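3 min read

Friday afternoon was set aside for getting the big room in order, which in my case means standing in it with a cup of tea and a grievance. Tisau had quoted me $900 to come and "refresh the space". I said I'd refresh it myself, thanks, and bought a Clovden broom.

The floor went well enough. Wood forgives a lot if you sweep with the grain and don't look in the corners. It took 60 minutes, up to 5 of which were spent sweeping.

Then I made the mistake of looking up. I've used this room for seven months and had somehow never given the ceiling a thought — the beam, the air vent, the dome lamps hanging down the far end, the fluorescent light with all the charm of a dentist's waiting room.
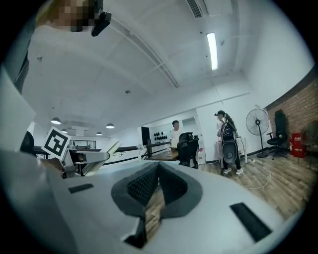
My neighbour reckons the dome lamps should be dusted before the floor is touched, on the grounds that dust travels down, and that anyone over the age of twelve ought to have worked this out.

Fair enough. I've ordered a Shawky extension duster in a colour they call "harbour grey", and it should be here by the end of the month. The vent can wait until then too. So can the floor, which I'll now be doing again.

The tea was Sumico, by the way. Best part of the afternoon.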